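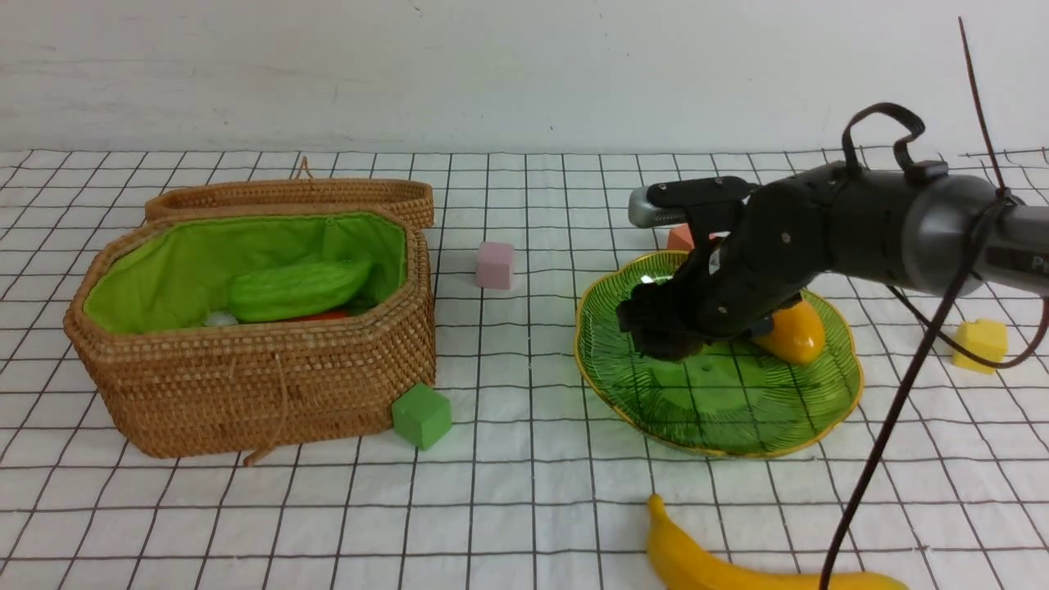
Ticket 212, basket lid won't stay closed. Okay, so this is the picnic basket from the Tromus play food set, and I've been fighting with it since lunch! The lid stands up fine on its own, no complaints there, but when I shut it the front edge pops right back up. My first guess was the lining, that lime-green fabric gathered all along the rim, because it's pretty puffy and the lid has to squash it flat. The bitter melon was my second guess (it's lying across the middle and it's a bumpy thing), so I took all the food out and tried again. Same pop.

**1/22/24, later.** Pushed the gathers down and tucked them under with a butter knife. It stayed shut for around 50 seconds, then up it came. Chalerm Chuensuk says to wind the rattan string at the front around something, but I don't see a peg or a button to wind it around. Did ours fall off? Réjean, can you look at the other basket in the Sutherland closet and tell me?

**Reply from Réjean Bélanger:** Ours has a little wooden bead on the front. String loops over it. Closes fine.

Well, there we go, we're missing a bead! I checked the box and the bottom of the toy bin and came up with 4 puzzle pieces and a sock. I've written to Pallus for a spare and they're saying February. Until then I've got a hair tie over the lid, and it holds as long as you don't pick the basket up by the lid handle. Please don't pick it up by the lid handle.

Status: open, waiting on part.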